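Slowing down for winter: notes for my talk at the Narau library evening

Hi everybody, come on in, grab a cider. (Wait for the chairs to stop scraping.) I'm Trinidad Mateos, I knit, I can too many apples, and every November I get ridiculously happy about it getting dark at supper time.

Tonight is about indoor projects for the cold months, and mostly about how to finish one. I've started plenty. There's a sock at my house old enough to be in first grade!
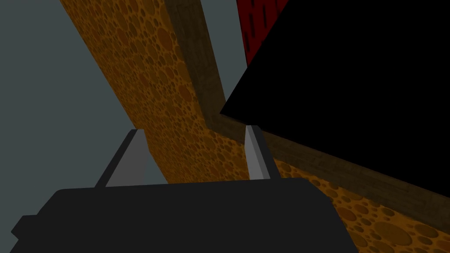
6 min read

Start with the basket story. Last winter I decided I'd make every gift by hand, the whole list, cousins included. I bought yarn, beeswax, jars, a wreath form, and a punch needle kit I still haven't opened. By the middle of December I had one and a half hats and a kitchen that smelled like a candle shop, and I was up at midnight wrapping store-bought soap. (Pause. People usually laugh at the soap.)

So this year I have a rule, and the rule is two projects. One for the hands, one for the stove. When one gets finished, another can come in. My neighbor Casimiro Montes thinks this is way too strict, but Casimiro has a whole garage and I have a hall closet.

Hand project: a garter stitch scarf. Hold up the green one, then pass it around. It's knit, knit, knit, all the way, and you can do it while somebody talks to you. Mine took some 1000 yards because I doubled the yarn and then got carried away with the length. You won't need anywhere near that. Chunky yarn, big needles, stop when it goes around your neck twice.

Mention the yarn swap here. Eusebio Tejada is bringing the bins, bring your leftovers, no mystery balls with moths please.

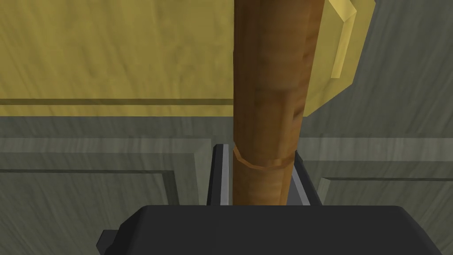
Can I start a scarf if I've never held knitting needles before?
Go right ahead, a scarf is a great first thing to make. Cast on fewer stitches than you think you want, use a light-colored yarn so you can see what you're doing, and leave the first few wobbly rows alone. They'll be under your coat anyway.

Stove project: apple butter. Slow cooker, lid propped open with a wooden spoon, all afternoon. I use six pounds of apples, whatever kind is bruised and cheap, and I go easy on the cloves because I once didn't. Ravindran Murthy puts cardamom in his and I'm annoyed at how good it is. Check that he's okay with me giving out the recipe! Keep it in the fridge or freeze it. If anyone asks about shelf canning, point them to the handout, I don't want to do that part from memory.

(Drink some water. Slow down, I always rush this next bit.) 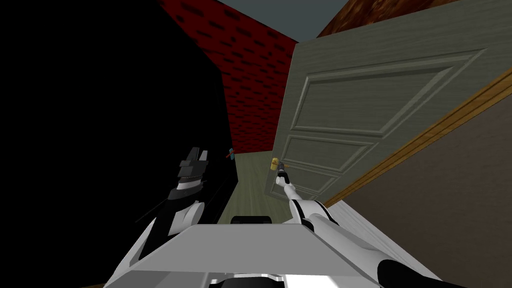 Where you keep the project matters more than how much free time you've got. Mine lived upstairs in a tote and I never went up to get it. Now the scarf hangs in a bag on the hook by the back door, and I pick it up on my way past with my tea. Think about your own hallway for a second, something narrow like the one on the screen, with a door partly open at the end of it. You walk through there all day long. Hang a hook, put the bag on it, and you'll knit four rows before you remember you were going to do the dishes. Anselmo Montoya keeps his whittling in a bread box next to the toaster, same idea, and he's made everybody on his street a butter spreader.

Leave time for show and tell. If it's quiet, ask who has the oldest unfinished thing at home and go first with the sock.

Last bits: swap bins are in the back, the handouts are by the cider, and please write your name on the sheet if you want to come to the wreath night. Bring your own clippers for that one, I only have the one pair.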